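Grusier Desk Arm Kit – Candy Handling Set
Data card and kit notes, revision of Tue 9 December

Summary

The Grusier is a small desktop robot arm sold by Gerkeck as a bag of printed parts, servos, wiring and a base plate. The Candy Handling Set is a collection of teleoperated pick and place episodes recorded on that kit, meant as a starting point for buyers who want to train a policy before recording their own data. The set ships with the kit at no extra cost and can be downloaded separately.

Contents

Episodes: 162
Tasks: pick from bowl, move between bowls
Held-out episodes for evaluation: 30
Control rate: 30 Hz
Recorded signals: joint positions, joint targets, gripper opening, camera video
Language labels: one short instruction per episode, in English

Task 1: pick from bowl

The gripper starts above the bowl, lowers, closes on one piece and lifts. Source bowls are clear plastic with four lobes. Pieces are soft and vary in shape, so the same closing command gives a different final finger position from one pick to the next. Train on the measured gripper position, not the commanded one. 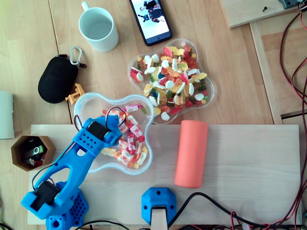

Gripper over the smaller of the two candy bowls.

An episode is marked as a success if one or more pieces leave the bowl and stay in the fingers for two seconds. Picks that lift two pieces stuck together are kept and carry the flag multi=1. If your application needs single pieces, filter on that flag before training.

Task 2: move between bowls

The arm picks from one bowl and releases over another. Bowl positions were not fixed with a jig and the offset between episodes is not logged. Objects unrelated to the task were left on the table and may appear in any episode. Expect policies trained on this task alone to be sensitive to bowl height.

Hardware notes

The structural parts are printed. Joints are driven by bus servos on a single daisy chain. Servo leads run outside the links, and the lead at the wrist needs enough slack for full roll. Too little slack shows up as a drift in the wrist reading near the end of travel – check this before blaming calibration. The perforated plate at the base takes standard screws and can be used for clamps or a camera post.

Calibration takes five minutes with the supplied script. Run it again after any servo is replaced. Calibration files from one arm should not be copied to another, even when both were built from the same batch. 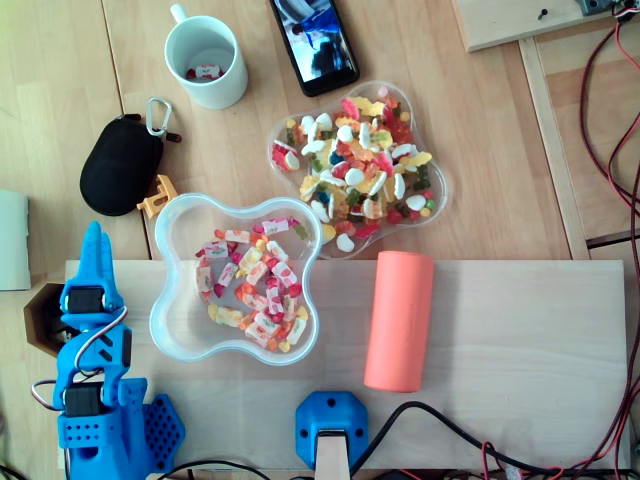
Aliyu, on the kit's issue tracker, disputes the five minutes: "First build, it took me closer to 40. The script stops without a message if the shoulder servo still has its factory ID. After I set the IDs by hand it ran through in one go." The ID check has been added to the script. Kits packed before December have the old version on the card and should be updated before first use.

Baseline

A small imitation policy, Rastent, is included with its weights and training config. On the held-out split for Task 1 its predicted gripper state agrees with the recorded one on 97 percent of time steps. This is an offline figure. It says little about success on a real table and should not be quoted as a pick rate. No closed-loop figure is given for Task 2.

Known issues

Sugar collects on the fingertips over a long session and changes the grip. Wipe the tips with a damp cloth between runs and let them dry.
Clear bowls give poor depth readings. The set contains color video only.
Some episodes begin with the fingers already below the bowl rim. They are listed in late_start.txt.
Wrist servos get warm in continuous use. The default config limits torque after ten minutes.

Reaching into deeper tubs

A deep tub needs a different approach from a shallow bowl. The forearm should stay high and the wrist should point down, or the fingers catch the rim on the way in. The config deep_tub.yaml raises the approach height and slows the last part of the descent. Wrapped candies are harder to hold than bare gummies with the stock fingers – the optional rubber tips help.

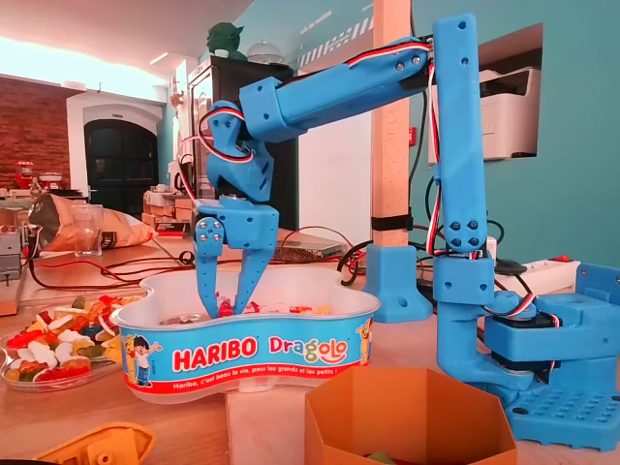
License and use

Data and baseline weights may be used for research and teaching. Commercial use needs a kit license from Gerkeck. Printed part files are under a separate license, included in the hardware folder. Candy handled by the arm is not suitable for eating.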